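Mastarley Robotics Club – Build Log & Tickets
Category: Humanoid / Arm + Hand / Open issues
Posted Monday by shelf-task team, 4:40 pm

TICKET: right hand stalls on shelf reach, wrist cam washed out

Status: open – partly worked around

Problem: arm goes up to the shelf fine, hand closes, then the thumb side motor faults out maybe one try in three. Error 255 in the console, no text with it. The Bustamante manual lists 255 as "general", so thanks for that. Same fault on the Skorimholm driver and on the old one.

Tried so far
- power cycle, twice. No change
- reseated hand connector. No change
- dropped current limit to 800 mA. Fewer faults but grip gets weak
- swapped the CAN cable for the spare. no change, spare is back in the drawer

Pulled wrist cam views to look for anything rubbing. Finger cap sits right up under the housing in this one, close to the metallic bar. Could be contact, could just be the angle.

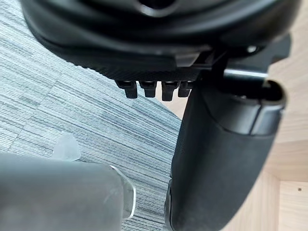

Wrist cam, finger up against the housing. Light wood on the right.

Exposure was on auto for that. Wood comes out bright and the black parts go to mush, so locked it at 8 ms. Better on the bench, havent checked it at every arm height yet.

Next thing, reach pose. Planner was sending the elbow too far out and the wrist ended up twisted at the top. Put a joint limit in the Flerkcombe config (line 1,736, yes that file needs splitting, seperate ticket). Target is still the blue box on the shelf board.

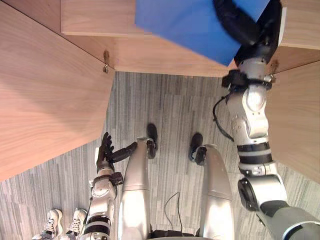 Head view, right hand on the blue box. Feet flat on the carpet.

Watch the cable loop at the right forearm. Not saying its the cause, but if the fault lines up with forearm roll then thats where I'd look first. Also keep an eye on the cable on the floor by the feet before anyone runs the walk demo.

Checked the finger next. Grabbed another wrist view to compare seams, cap end open, screw head visible just inside the rim.
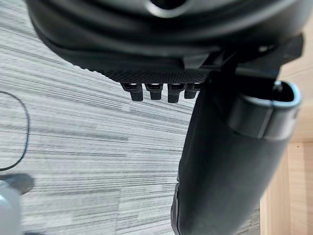
Want a torque check on that screw before the next session, and on the matching one on the left hand. Use the small driver from the blue roll, the other one chews heads. Dont use threadlocker till we know if the finger has to come off again.

To do
- log motor current + forearm roll together, same timestamps this time
- 8 ms exposure at low, mid and top positions
- current limit back to default once the log is done
- ask on the Bustamante forum about 255
- regional demo is in December so if its not fixed by then we run left hand only

Update 6:15 pm – two more faults, both with the wrist rolled in. None with it straight. Leaving ticket open.

Contact the club | © Mastarley Robotics Club | Back to top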